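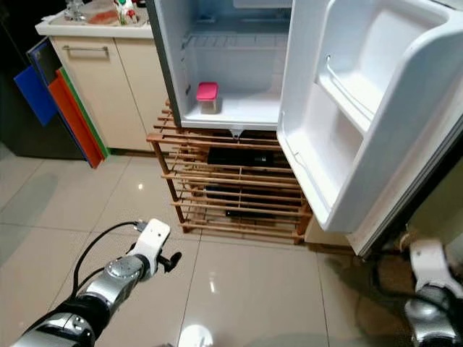
Trash is the first thing to look for on a dig, in Ruth Correa's opinion, and she would trade a gold ring for a good heap of it any day. A ring tells you that one person had a ring. A heap of trash tells you what a whole village had for dinner.

What Is a Midden?

This site uses cookies to remember your reading level. OK | Settings

A midden is an old trash heap. The word rhymes with "hidden." Archaeologists, the people who study the past by looking at what was left behind, use it for any place where people dumped their garbage over a long time.

Long ago there were no garbage trucks. People threw their scraps behind the house, into a pit, or down a slope. Some middens are as small as a bathtub. Others, mostly made of shells, are big enough to look like hills, and people have walked over them for years without knowing.

What is in a midden?

Mostly food waste. That means animal bones, fish bones, shells, nutshells, and burned seeds. There can also be broken pots, ash from fires, worn-out tools, and bits of leather or cloth if the ground is right for keeping them.

Soft things usually rot. Bread, meat, and leaves are eaten by tiny living things in the soil. Bone and shell last longer, but not in every kind of soil. Sour soil (scientists say "acidic") can dissolve bone until only a stain is left. Shells make the soil around them less sour, so bones in a shell midden are often in good shape.

Burned seeds last because they have turned to charcoal. The tiny living things can't eat charcoal.

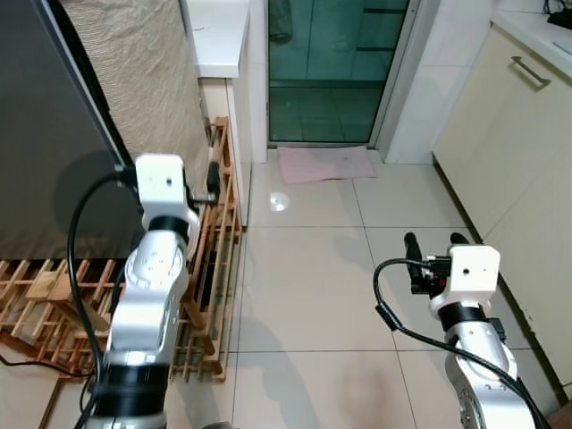

Two robot arms over a tiled floor.

How do you dig one?

Slowly. A midden builds up in layers, like blankets on a bed. The bottom layer was put down first, so it is normally the oldest. If you dig straight through and mix the layers together, you can't tell what is older and what is newer.

The diggers mark out squares with string and take off one layer at a time. Each layer gets its own number, and everything from that layer goes into bags with the same number on them. They also draw the side of the hole, where the layers show up as stripes.

Animals can mess this up. Rabbits, moles, and even worms move things up and down. A patch of soil with a different color may be an old burrow, and it has to be dug and bagged by itself.

Next comes sieving. A sieve is a tray with a mesh bottom, like a kitchen strainer. The soil falls through and the small finds stay on top. To catch seeds, diggers stir the soil into a tank of water. Charcoal is light, so most of the burned seeds float, and they can be scooped off and dried.

The Jalham midden

The Jalham midden is 740 years old at the bottom. It was dug one May by a team led by Wekesa Tanui. They opened eight squares. One square alone had 264 fish bones in it, and the soil from it took almost 20 days to sort.

The fish bones were mostly from the lower layers. Higher up there were fewer fish and more sheep. Something changed in the village. Maybe the river moved, or maybe people started keeping bigger flocks. The bones can't say which, so the team is now studying old mud from the riverbed.

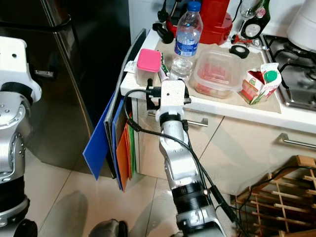
Bones can also show how the food was prepared. A thin straight cut near a joint was probably made by a knife when someone was cutting the meat off. Black or white patches mean the bone was burned. Small dents may be from a dog's teeth, and that means there were dogs around, even if no dog bones turn up.

Teeth are useful too. A sheep's teeth wear down as it gets older, so a jaw gives a good idea of its age when it died. Lots of young sheep may mean that people raised them for meat. Lots of old ones may mean that people wanted the wool or the milk.

Words to know

Midden: an old trash heap
Layer: a level of soil put down at one time
Sieve: a tray with a mesh bottom for sorting soil
Charcoal: what wood or seeds turn into when they burn without much air
Acidic: sour, like lemon juice

If you find old bones or pottery on a walk, leave them where they are, take a picture, and tell a local museum. Where a thing was lying is part of what it can tell us.

Shares: 20 | Comments: 0

Contact | For teachers | © Claltemora Kids | Back to top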